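Vonuna glove rig, setup notes

Covers mounting and daily checks for the glove rig, dice task, 344 takes so far. Ask Nerys Mostyn for the older sheet.

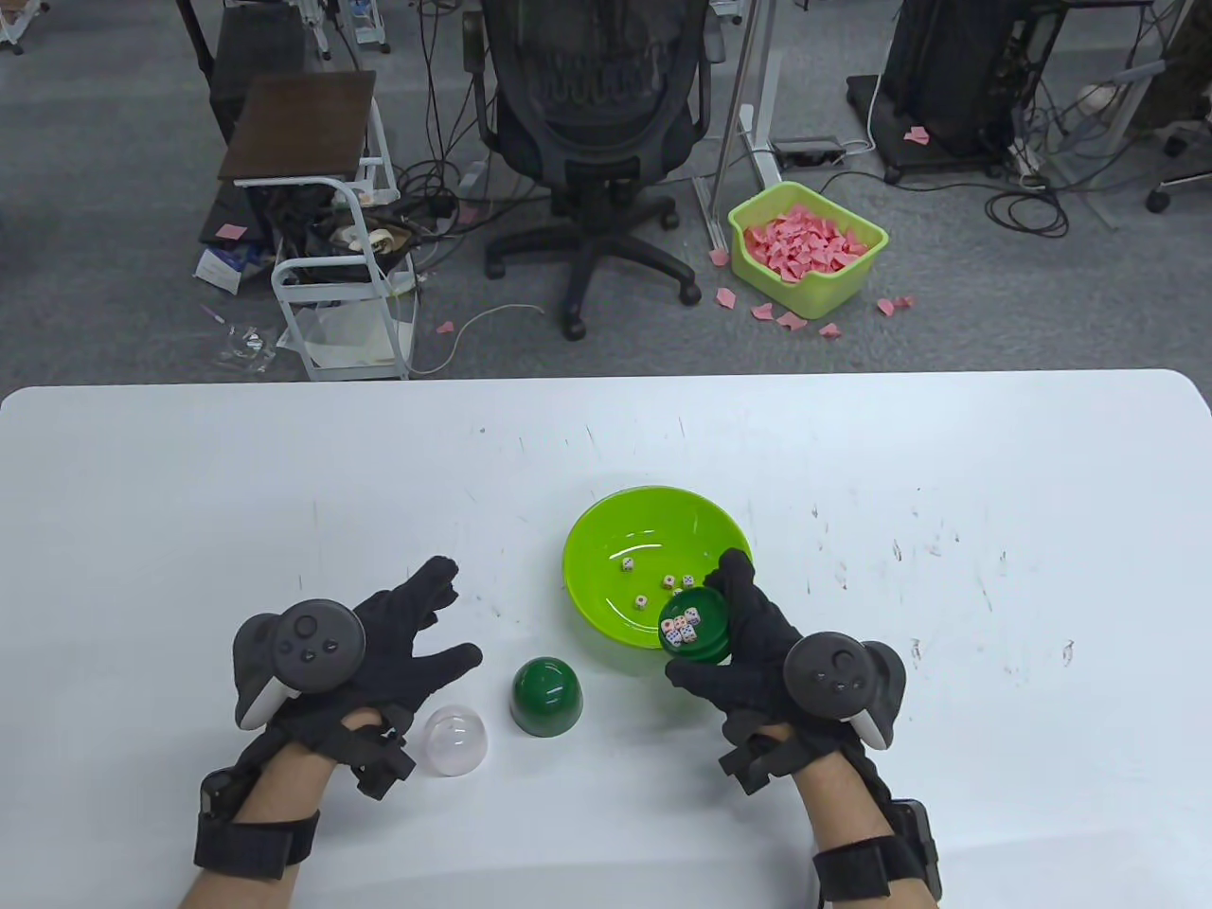
Controller drift is the usual fault. Re-zero both before every 20 takes, hands flat, wait 5 sec. If the left still wanders, check the mount first, then the strap. Controller sits on the back of the hand, wrist strap buckled seperately. Dice that miss the green bowl: stop, dont chase them, log as bad.

Spare straps in the Tito bin. Last edit 22nd July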